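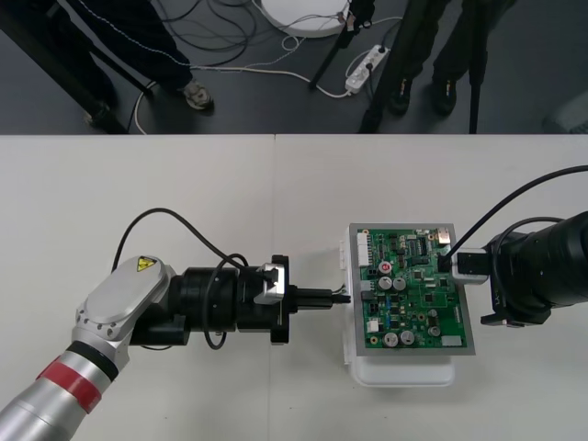 Tralinow Building, Monthly Safety Walk-Through
May
Inspected by: Larysa Bilyk
Copy to: Sushil Singhal, Facilities

Marks: OK, FIX, or SEE COMMENT. A blank means I couldn't get the door open.

Exits and hallways

1. Front exit clear and unlocked from inside: OK
2. Rear exit clear: FIX
Comment: The artificial ficus is back. It was moved in March and again in April. Please move it somewhere it can't find its way home from.
3. Exit signs lit: OK
4. Stairwell handrails tight: SEE COMMENT
Comment: Second-floor rail still wobbles. The paper sign saying "rail wobbles" is firmly attached.

Fire equipment

5. Extinguishers charged and tagged: FIX
Comment: Kitchen unit is in the green, but the tag is missing. The hook now holds a calendar.
6. Sprinkler clearance: FIX
Comment: Supply closet, top shelf. Holiday decorations are touching the ceiling. Eketti can send someone to add a lower shelf. Or we could own fewer reindeer.
7. Alarm panel normal: OK
Comment: Katiyar tested it at 6 a.m. My thanks from everyone who was not here.
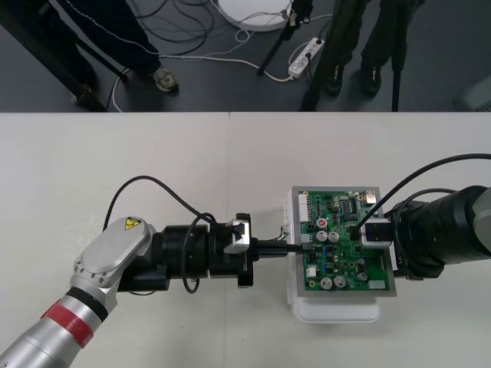

Electrical

8. No power strips plugged into power strips: FIX
Comment: Room next to the copier. Three deep. I followed it to a foot warmer and left a note.
9. Space heaters off and unplugged: OK
Comment: Both of them. I asked for a witness.
10. Panel door closed, 36 inches clear in front: FIX
Comment: Paper cartons again, all marked Anden.

First aid and spills

11. Kit stocked: FIX
12. Spill kit stocked and easy to find: SEE COMMENT 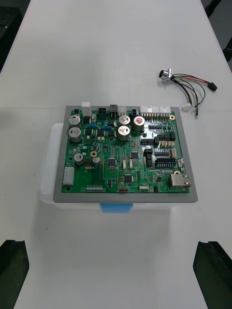
The first aid cabinet has eleven kinds of bandage and no gloves. Somebody has also been storing tea in it. The spill kit is worse, because it lives in an opaque bin labeled MISC, under another bin labeled MISC 2. I'd like it moved to a translucent plastic box with a latch, like the one the green circuit board is sitting on, with only spill supplies inside and a label on the front. Sushil, the order for gloves went in last month and came back asking for a cost code. It is 1,608. It was 1,608 the last time, too.

Outside

13. Parking lot lights working: OK
14. Walkway even: FIX
Comment: Raised slab by the bike rack. The orange paint has worn off from people tripping over it.

Items 2, 8 and 10 should be cleared by the end of the day. The rest can wait for the next walk-through, where I expect to see most of them again.

L. Bilyk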